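Frequently asked questions about the Kolter cable handling kit

Page last changed: 11 July 2020

What do I receive when I order the Kolter kit?

You receive one gripper with two fingers, one bracket for the wrist camera, the mounting screws, and a license for the Sevimitz control software. The robot arm itself is not part of the kit. Most of our customers already have one, and we do not want to sell them a second.

Which robot arms does it fit?

The kit fits most small arms that can carry the gripper and the camera together. Please write to us with the model of your arm before you order. If the flange is different from ours, we can supply an adapter plate, but this adds 5 working days to the delivery.

Can I use my own camera?

Yes, if it is small and light. The bracket has slots in place of fixed holes, so you can move the camera forward and back. After every change of position you must do the calibration again. The software will remind you, but it will not stop you from working with the old values, so please be careful with this point.

How long does the installation take?

A person who knows the arm well needs 2 hours. The first calibration takes another 15 minutes. We recommend to do it in the same light in which you will work later.

How long do the fingers last?

We advise to change them after 3000 grips, or sooner if you see cracks near the tip. The surface of the fingers becomes smoother with use. This is normal, but a smooth finger holds a thin cable less well. Replacement fingers are sold in pairs.

Is it possible to print the fingers myself?

It is possible. The files come with the software. We cannot give a guarantee for fingers that you printed yourself — the result depends too much on your printer and your material.

Does the gripper work with electricity switched on in the rack?

Please do not do this. The kit is made for training, testing and research on a bench. It is not approved for live equipment.

What is Plustard?

Plustard is the optional service plan. It includes remote help by video call, new versions of the software, and one pair of fingers each year. You can add it at the time of order or later. A plan that starts in November runs until the next November, and we will write to you before it is renewed.

Who do I contact for repairs?

Okonkwo is our repair partner and handles all returned grippers. Please fill in the return form first and put a printed copy in the box. Parcels without the form must wait until we find out who sent them.

Can I send back the kit if it does not suit my work?

Yes, if the gripper has no damage and all the screws are there. The software license ends on the day we receive the parcel.

Does the software plan the cable path by itself?
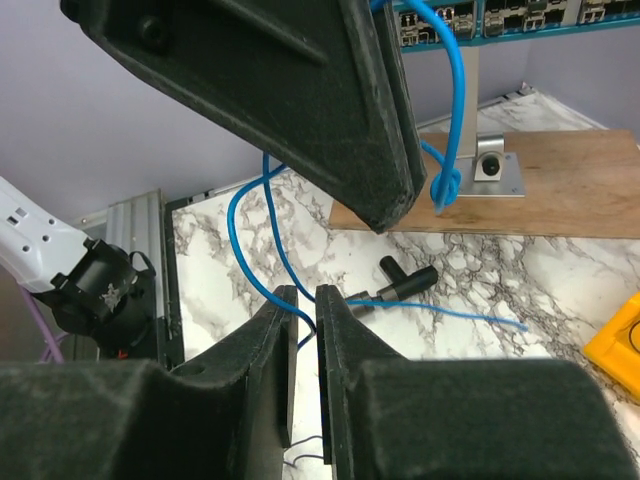

The software plans a path for the fingers, but it does not understand every shape that a cable can take. A straight cable with a free end is the easy case. A blue cable that comes down from a network switch, makes a knot and then runs on loosely across the table is a much harder one, and for such work we recommend that you guide the arm by hand control and save the movement as a new task. It also helps to remove other parts from the working area, for example a black pipe fitting lying close to the cable, so that the planner has fewer objects to consider. Saved tasks can be copied to another arm if both use the same version of the software.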